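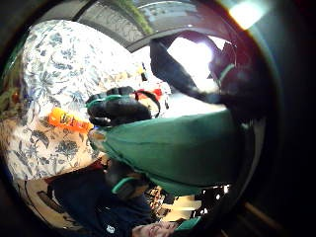
4. Bonnes pratiques pour les sessions à deux opérateurs sur textiles souples

Le textile, c'est la partie la plus vivante du travail ! Une pièce de tissu ne retombe jamais deux fois de la même façon, et c'est exactement cette variété que le kit Wallik sait enregistrer. Les règles de ce chapitre s'appliquent à toutes les sessions de démonstration à domicile (sacs, draps, housses, vêtements), que les données partent vers le bras Giraldo ou vers un autre robot de votre parc.

4.1 Avant de commencer

1. Faites signer à chaque participant le formulaire de consentement (annexe B). Les caméras voient large : un visage peut entrer dans le champ à tout moment, celui de l'opérateur compris.
2. Enfilez les gants, puis les sangles. La sangle de poignet se pose par-dessus le gant, bien à plat, sans pincer la manche.
3. Vérifiez le jeu du câble : main ouverte, puis poing fermé, il ne doit jamais se tendre.
4. Rangez papiers, courrier et photos de famille. Le reste du décor peut rester en place, et tant mieux : une vraie maison vaut tous les studios du monde.
5. Lancez Skemar et attendez que les deux paires de gants soient reconnues.

ATTENTION : ne portez ni bague ni montre sous les gants. Une sangle serrée sur un bracelet métallique peut blesser la peau et fausse l'étalonnage.

4.2 Pendant la prise

6. Convenez à voix haute de qui mène et de qui suit. Le meneur annonce « je prends », « je tiens », « je lâche ».
7. Saisissez le tissu par le bord, doigts repliés. Évitez de le rouler dans la paume : le logiciel perd alors la position du pouce.
8. Travaillez à vitesse normale. Les gestes ralentis « pour aider la machine » donnent de mauvaises démonstrations, et ils sont pénibles à faire.
9. Si vous ratez une prise, continuez ! Une reprise naturelle est une donnée précieuse. Marquez-la simplement avec la pédale.
10. Limitez chaque séquence à 40 secondes et faites une pause de 2 minutes toutes les 9 séquences.

Remarque : un contre-jour reste acceptable tant que les mains se détachent nettement du fond. Si le voyant d'exposition de Skemar passe à l'orange, tirez un rideau ou tournez-vous d'un quart de tour.

ATTENTION : à deux, les câbles se croisent vite. Au premier croisement, arrêtez-vous, posez le tissu et dégagez les câbles à la main. Ne tirez jamais dessus pour vous libérer.

4.3 Après la session

11. Relisez toutes les séquences, 100 % d'entre elles, avant le transfert. C'est plus rapide qu'on ne le croit, et l'on y apprend énormément sur ses propres gestes.
12. Appliquez le floutage des visages, y compris ceux qui n'apparaissent qu'en partie. Une bouche et un menton comptent comme un visage.
13. Notez dans la fiche : type de tissu, nombre d'opérateurs, main dominante du meneur.
14. Essuyez les sangles avec une lingette sans alcool et laissez sécher les gants à l'air libre, retournés.

Les fiches vierges se demandent à l'équipe Gellside. Pour l'étalonnage des gants, voir le chapitre 3.

Révision du 26 février 2021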